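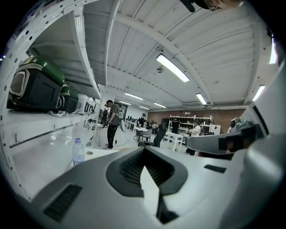

I've spent most of this month collecting demonstrations for the learning project, and the thing I've changed my mind about most is how much the room matters. When I started I thought of an example as a hand doing a job. Now I think of it as a hand doing a job in a particular place, with everything that place brings along. Ours has several fluorescent light fixtures under a white ceiling, people sitting at tables further back, and a water bottle on the bench beside the shelving, and all of that goes into the recording with the task. The model gets the lot and has to work out which bits to ignore.

The project is called Nilten. The job we're teaching is dull on purpose: pick an item off one surface, put it down on another, let go cleanly. We use hand-held grippers, so a person does the movement and the tool records it. The target for the first round was 500 usable examples. We ended up recording 727 to get there.

That gap is worth explaining, as I've had a few emails asking about it. Most of what we threw out was fine as a movement. The item got picked up and put down. The trouble was at the ends. People would start recording while still walking over, or they'd finish the job and then wave the gripper about looking for the stop button. You can trim some of that, but if the start is mushy the model learns a mushy start. I now ask everyone to hold still for 2 seconds before moving and 2 seconds after letting go. It feels silly and it fixed most of it.

The other big pile of rejects came from going too fast. After an hour or so you get good at it, and getting good is a problem. The wrist flicks, the fingers close before they're properly lined up, and it works because you're a person and can feel it working. Played back, it's a blur and then a closed gripper. The slow, slightly clumsy recordings from the first morning were better than nearly everything from the third afternoon. We do sessions of around 40 minutes now and then swap.

I've also stopped tidying up. For the first few days I cleared the bench between takes so every recording began the same way. The model trained on those did well on a clear bench and badly everywhere else, as anyone who has done this before could have told me. So now things stay where they are. If somebody puts a drink down, it stays down. If the chairs move, fine. The only things I reset are the item and the place it's going to, and I move both of those a little each time.

Labelling is the part I still don't like. We wrote a small program called Lolero to go through the recordings one at a time — watch, mark start and end, keep or bin, next. It has 4 keys and no mouse. I can get through a fair number in an evening, but my standards slip. I went back over one batch and changed my mind on more of them than I'd like to admit. These days I do the binning in the morning and leave the start and end marks for later in the day, which takes less judgement.

A few people asked whether it would be easier to record more and check less. I tried it. We trained once on everything and once on the usable set, and the smaller set came out ahead on placing and about level on picking. It was one comparison on one task, so I wouldn't lean on it too hard.

Next up is soft items, mainly cloths and bags. I expect the reject pile to grow, as there are a lot more ways to half pick up a cloth. I'd like a second room for it too, preferably one with a window and different lights. If we get one sorted I'll write up how the old examples hold up in there.

Posted February 2025, filed under Nilten, data collection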